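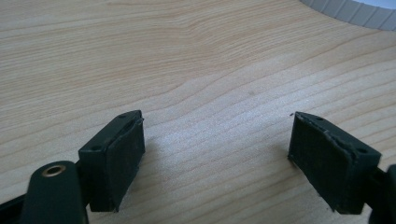 Chapter 6
Tabletops: Grain, Surface, and Care

A tabletop takes more wear than any other part of the furniture in a house. It is leaned on, written on, wiped, scratched, and left in the sun. Chairs are replaced and drawers are repaired, but the top is usually expected to last as long as the table does. This chapter covers how a wooden top gets its look, how to read its grain, and how to clean and protect it without doing harm.

Grain is the pattern left by the way a tree grows. In most climates a tree grows quickly in one part of the year and slowly in another, and the two kinds of growth differ in color and density. When a log is sliced, the blade crosses these layers and they show up as lines. A straight cut through straight wood gives lines that run side by side. A cut that meets the layers at a low angle gives curves, arches, and places where the lines crowd together. Wavy lines can also come from the tree itself, as when the trunk leaned or grew around a branch.

Pale woods, those in the beige and honey range, show these patterns softly. They also change with age. Most turn darker or more yellow over the years, and a mat or lamp base left in one place will leave its outline when it is finally moved.

Shine is a separate matter from color. A finish reflects light, and where the reflection is strongest the grain looks washed out. A student checking a top for damage should look at it from at least 2 sides, with the light coming from a low angle. Scratches that cannot be seen from one chair are often plain from the next.

Case: The Reading Room at Gernlow

In November, Marianna Nowicki was asked to look over the tables in the town reading room at Gernlow. The building holds over 200 tables, most of them bought from the Fagundes workshop when the room was enlarged. Several tops had gone cloudy. She found that they had been washed every evening with a wet cloth and a strong kitchen cleaner. The finish had thinned near the front edges, where readers rest their arms, and water had reached the wood.

Her report asked for a damp cloth, mild soap, and a dry cloth straight afterward. Reinaldo Arruda refinished the worst of the tops over the winter. We return to his work records in the last section of this chapter, where you will use them to plan a refinishing job of your own.

Before you read on, choose a wooden table you use often. Note the direction of the grain, any change in color, and any spot where the surface feels rough under your hand. Keep these notes. You will need them for the first exercise.

Household Materials, Pavero Press | Contact the publisher | Copyright and permissions | Back to top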